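**Simness wool blanket, undyed cream**

The Simness is our middle-weight blanket, woven in Mulstead from wool that we buy in the fleece. It is made for a person who sleeps with the window a little open. In a warm flat it can be the only cover from spring until the end of September, and in a cold house it goes on top of a duvet.

We make it in single, double and large. Please measure your mattress with its height included before you order, and not only the width. Many modern mattresses are quite deep, and customers who order by the name of the bed size sometimes write to us that the blanket is short on the sides. If you are between two sizes, take the bigger one.

**The cloth**

The wool is 100 percent pure, without nylon in the warp. It is spun by Menzies, a small mill that Murdo Tosh has worked with since before this company existed, and he still drives there himself in July to choose the lots for the next year. The color is the color of the sheep. It can be a little more yellow or a little more white from one lot to another, so if you need two blankets for the same room, order them together and write this in the note field.

After weaving, the cloth is washed and lightly brushed on one side. The brushed side is warmer to touch. Which side you put up is your choice – in our own house we turn it with the season.
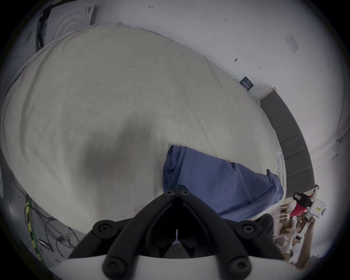

New blankets give off some loose fiber in the first weeks. Shake it outdoors and do not use a lint roller with strong glue, as it pulls the surface. Small pills can be cut with scissors.

**Washing**

Wool does not need washing often. One night on a line in damp air is enough for most smells. When you must wash it, use the wool program with cold water and a liquid soap for wool. No softener, no bleach, no tumble dryer. Dry it flat, or over two lines so that the weight is divided. We have tested the cloth with Ternilum wool wash and we are happy with the result, but other mild soaps are also fine.

**Edges and repair**

The two short edges are whipped by hand with the same yarn. If a stitch opens, send us a message before you cut anything. Beathag Shearer does the repairs in our workshop, and edge repairs are free for 10 years for the first owner. Moth holes we can also mend, for a price which we tell you after we see the blanket. Please send it clean.

**Ordering**

Item number: 973
Sizes: single, double, large
Delivery: 9 working days for single and double. The large is woven to order and takes longer – we write to you with the date.

Unused blankets can be returned in the cotton bag they came in. Free yarn samples are available on request.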